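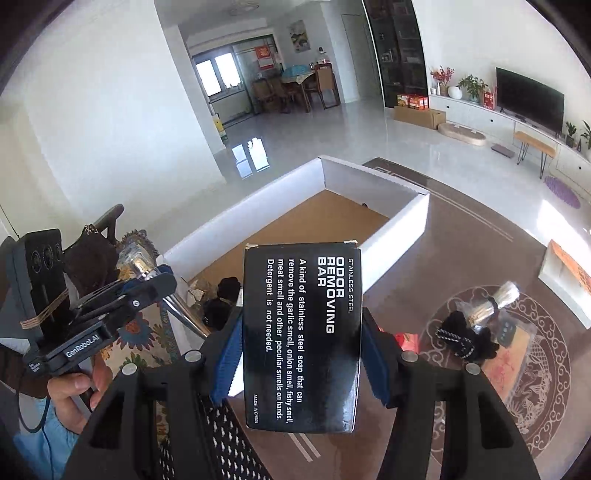

The packers who teach the machine

Drokance packs small household goods for online shops: hair clips, brushes, soap bars, tubes of cream. Until last year all of its packing was done by hand at one site in Majali. Part of that work is now being passed to a two-armed cell called Fultari, and the people training it are the packers themselves.

The training is manual work. A packer holds a gripper in each hand, picks up an item, moves it and puts it down. Cameras on the grippers record each attempt. The finished recordings are used to train the control software for the cell, which has the same kind of fingers and so can be given the same movements.

Much of the recording is done in ordinary living rooms, on tables and floors. The light changes during the day and the surfaces vary, and software trained only on a clean bench copes badly with either. Packers are paid their normal hourly rate for a recording shift, plus travel.

Khalil Karam moved from the packing line to recording in July. He says the first week was slow. "You lose the feeling in your fingertips. With a carton you can see when the pads are square on it. With anything soft, you have to learn how far to close."

His target is 200 accepted recordings a shift. A recording is rejected if the item slips, if a hand covers the camera, or if the movement pauses for too long. Rejections are listed by Prudument, the firm's scheduling system, which also sets the next day's items. Karam's complaint is that it gives no reason beyond a code, and the code sheet runs to four pages.

By the end of the first stage the team had 3,169 accepted recordings of cartons alone. Wrapped and flexible goods are behind schedule.

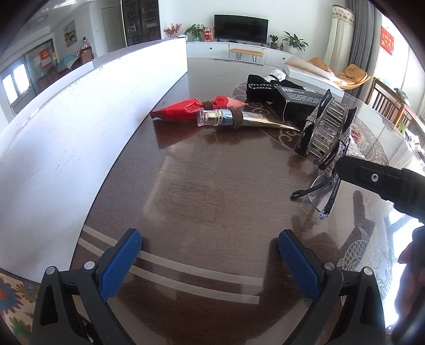 What happens to the packing jobs once the cell is running?

Drokance plans to keep the present headcount for the first stage and move packers to checking, recording and clearing faults. It has made no commitment for the stage after that.

The cell is rated at 2,000 items a shift, cartons only. Mixed orders still go to the hand line, where the share of awkward items has risen. Packers there have asked for the hourly target to be lowered to match, and the request is under review.

Recording has its own strains. The grippers are worked by the hand and held away from the body, and sore wrists were reported within the first month. Shifts are now split into blocks of 40 minutes, with other duties in between.

Pay grades have not changed. Karam has asked for recording to be graded as skilled work, and a meeting on this is set for Monday.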